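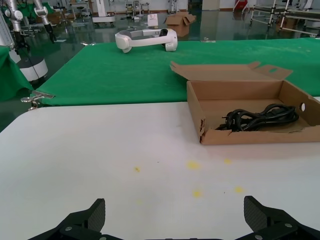

Blick aus der Handgelenkkamera, Karton rechts mit dem aufgewickelten Kabel.

1/ Wir vergleichen gerade zwei Sätze Fingerpads am gleichen Parallelgreifer. Satz A hat eine strukturierte Oberfläche in Carbon-Optik, Satz B ist glattes Silikon. Ich schreibe mit, was dabei herauskommt, weil ich vor dem Kauf selbst kaum Brauchbares dazu gefunden habe.

2/ Die Aufgabe: ein schwarzes Stromkabel, locker gewickelt, aus einer flachen Pappschachtel heben und daneben auf den weißen Tisch legen. Klingt leicht. Kabel sind aber unangenehm, die Schlaufen geben nach, und jede Wicklung liegt anders.

3/ Pro Padsatz 200 Griffe. Die Greifkraft bleibt gleich, das Tempo auch. Gesteuert wird mit dem Ernivow-Controller, den Ovidiu Lungu letzten Monat bei uns eingerichtet hat. Vor jedem Griff wird das Kabel neu gewickelt und von Hand eingelegt.

4/ Als Erfolg zählt nur, wenn die ganze Wicklung mitkommt und beim Ablegen beisammen bleibt. Eine einzelne Schlaufe am Finger ist ein Fehlversuch. Darüber haben wir länger diskutiert, Giuliana Usuga wollte Teilgriffe halb zählen. Wir führen sie jetzt in einer eigenen Spalte.

5/ Ergebnis Satz A, strukturiert: 21 Fehlversuche. Die meisten davon, wenn der Stecker obenauf lag und die Finger an ihm statt an den Schlaufen geschlossen haben. Durchgerutscht ist das Kabel nur in 4 Fällen.

6/ Satz B läuft noch. Erster Eindruck: Das Silikon hält den Kabelmantel gut, lässt ihn aber beim Öffnen schlecht los. Beim Ablegen zieht es dann eine Schlaufe mit hoch. Zahlen kommen, wenn der Durchgang fertig ist.

7/ Zur Kamera am Handgelenk. Beide Finger sind unten im Bild, das ist so gewollt. Für das Training will ich immer sehen, wo die Pads stehen. Mit der vorherigen Halterung war nur ein Finger sichtbar, und wir mussten die Öffnungsweite aus den Encoderdaten dazurechnen.

8/ Die neue Halterung stammt von Jasitz und sitzt ein Stück weiter hinten. Nachteil: Man bekommt auch viel Umgebung mit, grüner Tisch, Hallenboden, alles dabei. Smaranda Văduva hat deshalb vorgeschlagen, das obere Drittel beim Training abzuschneiden. Testen wir als Nächstes – ich bin skeptisch, weil beim Anheben der Kartonrand nach oben wandert.
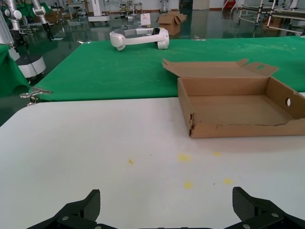

Gleicher Platz, Schachtel leer.

9/ Leere Schachteln gehören mit in den Datensatz. Das Modell muss lernen, dass es auch mal nichts zu greifen gibt. Beim ersten Modell hatten wir das vergessen. Es hat dann brav in die Pappe gegriffen und zugedrückt.

10/ Noch ein Punkt zur Pappe: Die Vorderkante der Schachtel ist eingerissen und verknickt. Wir lassen sie so. Jérémie Arnaud hat beim Javcombe-Projekt jede Schachtel sofort ausgetauscht, und sein Modell kam danach mit gebrauchten Kartons schlecht zurecht.

11/ Die gelben Flecken auf dem Tisch haben wir auch in den Aufnahmen. Mit Farbaugmentierung stören sie das Modell nicht. Ohne hat es einen davon gelegentlich als Ablagepunkt genommen. Zweimal nachgeprüft, beide Male am selben Fleck.

12/ Kurz zur Beleuchtung, weil gestern danach gefragt wurde: nur Deckenlicht, kein Ringlicht. Die weiße Platte spiegelt leicht. Die Belichtung ist fest eingestellt, sonst regelt die Kamera nach, sobald die Finger über den Karton fahren, und jede Episode sieht etwas anders aus.

13/ Insgesamt liegen jetzt 2.014 Episoden vor, mit allen Vorläufen und den leeren Schachteln. Der reine Padvergleich ist ein kleiner Teil davon. Lenuța Vlad sortiert gerade die Aufnahmen aus, bei denen der Zeitstempel von Kamera und Arm auseinanderläuft.

14/ Frage aus den Antworten: warum kein Sauggreifer? Für die Schachtel selbst wäre das in Ordnung, an der Kabelwicklung findet ein Sauger keine Fläche. Dreifingergreifer hatte ich kurz in der Hand, das Modell Lui. Greift Kabel schön, passt mit gespreizten Fingern aber nicht in den flachen Karton, ohne an der Seitenwand anzustoßen.

15/ Stand heute Nachmittag: Ich bleibe vorerst bei den strukturierten Pads. Das Problem mit dem Stecker liegt an der Greifplanung, das löst kein Belag. Nächste Änderung ist ein steilerer Anfahrwinkel, damit die Finger von oben in die Wicklung gehen – Zahlen zu Satz B hänge ich dann hier an.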